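Subject: Re: Kultomthorpe open day, disassembly cell
Date: 28 September 2019

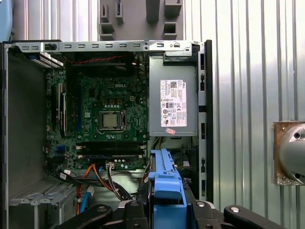
Damián Henríquez wrote:
> Which step are you showing at Kultomthorpe? Last I heard the
> Pamard cell only did side panels and screws.

Drive carriers. The side panel is off before the visitors come in, and the arm starts with the gripper closed on the blue carrier handle. Cables stay plugged in until the next station.

Settings for the day:

- approach speed down to 20 per cent
- grip force limit 11 N
- 8 towers in the queue, one model only
- groups of 5 at the rail

Clustar handles the part poses. If the handle fit is poor the arm backs off and waits for the operator. Please do not restart it from the pendant, as that clears the log.

Echeverría have asked for memory modules as well. I would leave those until October. The latches need a different fingertip and we have one set, unmachined.

Draft running order to follow.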